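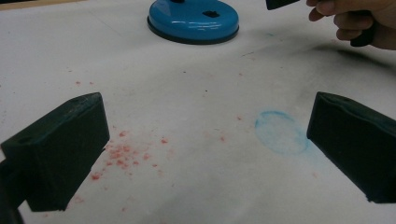
White paper spread over a table.

Villesine Folk Music Prize

The Villesine is a yearly prize for folk musicians, and I've followed it long enough that I ended up writing this entry myself. It was started by fiddler Bradley Garside, who put up $500 of his own money for the first winner. Nearly 40 acts entered that year – a lot for something advertised mostly on record store corkboards!

It's handed out each March. There are two main awards, the Kustari (best album) and the Workneh (best live act), and I've always thought the Workneh is the fun one, as the finalists have to play a full set in front of the judges.

Natalie Goodall is still the youngest winner. She was 26 when she took the Kustari for "Rutar," a record of slow waltzes that I play far too often. She has been a judge ever since and still performs at the opening concert.

See also: Folk music awards, Fiddle contests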